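Weekend kitchen help wanted - Plurnedance Cafe, Skonivbridge

Posted 19/02/2023. Need somebody soon!!
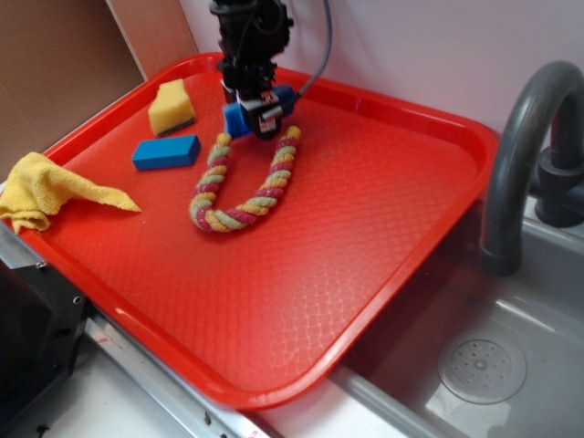 ## The job

- dishes, trays, wiping down, some light prep (peeling, portioning soup)
- weekend mornings, 5 hour shifts, 2 shifts to start
- could turn into more by summer, cant promise

Small kitchen, one sink, gets loud after church lets out. Hugo Royer runs the line and will train you. No experience fine. Showing up on time matters a lot more to us.

## Pay etc

Hourly plus a share of tips, paid every other week. Free meal each shift. Non-slip shoes are on you, aprons are on us. You must be 16 or older, with a work permit if under 18.

## How to apply

Stop in after 2 pm and ask for Nazareno Testa, or leave a note at the register with your name, number and wich mornings you can do. Please dont call during lunch. We're at 304 Collanow Street, side door by the De Luca bakery. Park in back.

If you applied in December and didnt hear from us, sorry, try again.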